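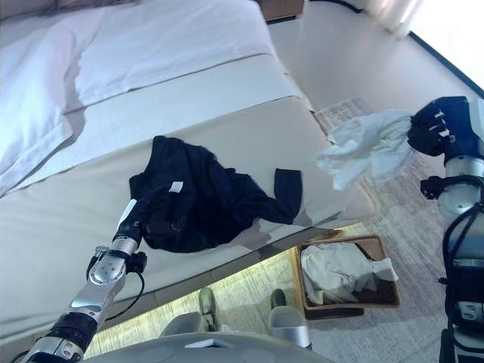 Hayat announces Skamimano, a tactical role-playing game for PC and consoles

TUNDTHORPE, Fri 25 July – Independent studio Hayat today announced Skamimano, a turn-based role-playing game set in a mountain province during the last winter of a long war. The game is planned for release in January on PC and consoles, with the PC version to follow a closed test in the fall. Publishing is handled by Kullska, which also released the studio's first game.

Players lead a supply company that has been cut off from its army. The company has to cross the province before the passes close, carrying food, fuel and wounded soldiers from one town to the next. Battles take place on a hex grid and the weather changes from turn to turn. Snow slows carts and mules, fog shortens the range of rifles, and a thaw can open a river that was safe to cross a turn earlier.

Every soldier in the company has a role, a home town and a list of people they will or will not serve beside. Soldiers who fight in the same squad for several battles learn shared actions, such as covering a retreat or passing ammunition without using up a turn. A soldier who is lost in battle does not come back, and the rest of the squad keeps the effects of that loss for some time.
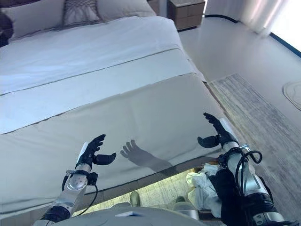 Camp and travel

Between battles, the company makes camp. Players decide who rests, who stands guard and who goes out to trade. Camp time is limited, and a player who spends it all on repairs will start the next battle with tired soldiers. Towns remember how they were treated. A town that gave up its grain under threat will close its gates if the company has to turn back, and word of it may reach the next town first.

The map of the province has 418 locations. Many of them can be missed in a single playthrough, and the route is up to the player apart from the opening chapter and the final crossing. The script covers 1202 conversations, all of them voiced in English, with subtitles in eight other languages at launch.

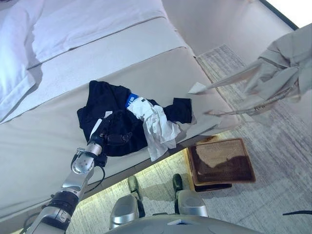
Difficulty can be changed at any point during camp. On the standard setting, players may undo one move per turn. On the hardest setting there is no undo, and the game keeps a single save file. A separate story setting shortens battles and removes the risk of losing named soldiers – it does not lock any chapters or endings.

Skamimano is a single-player game and does not need an internet connection after it has been installed. There are no in-game purchases. The studio plans 2 free updates in the months after release. The first will add a skirmish mode with custom maps, and the second will add a new starting company with its own route into the province. A paid expansion has not been decided on.

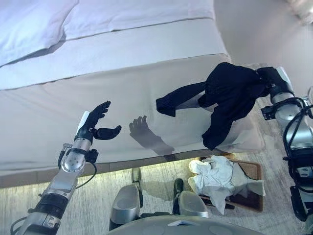
Chapter three is the part of the game that visitors to the summer preview will be able to play. It is set in a hotel that both armies have used as a field hospital, and it is the only chapter fought almost entirely indoors. The rooms serve as cover and as storage, and searching them costs action points. Beds matter more than walls in this chapter. A made-up one, with white pillows at the head and a smooth white sheet over the mattress, marks a room that is ready for a patient, and a wounded soldier carried there recovers one step at the end of the turn. A stripped bed gives no recovery until a medic spends an action on it. The preview takes one to two hours to play through, and progress from it will not carry over to the full game.

Closed test

Registration for the closed PC test opens today on the Skamimano website. The test has room for 1000 players, who will be picked by draw from all valid entries. Players need to be at least 18 years old and agree to fill out a short survey after each chapter. The test covers the first four chapters. Streaming and screenshots are allowed for the first two chapters only.

Price and editions

Skamimano will be sold as a download and as a boxed edition for consoles. The boxed edition includes a cloth map of the province and a printed field manual with the rules for weather and supply. Prices will be given when pre-orders open. Owners of the studio's first game will get a discount on the download version in the same store.

About Hayat

Hayat is an independent game studio based in Tundthorpe. The studio makes turn-based games for PC and consoles and builds its own tools for map and dialogue editing.

About Kullska

Kullska publishes strategy and role-playing games from small teams. It handles testing, translation and console releases for the studios it works with.

Press contact

Review code requests, interview requests and questions about the preview can be sent through the press page on the Kullska website. Please state the platform and the language of your outlet. Logos, key art and the announcement trailer are in the press kit on the same page.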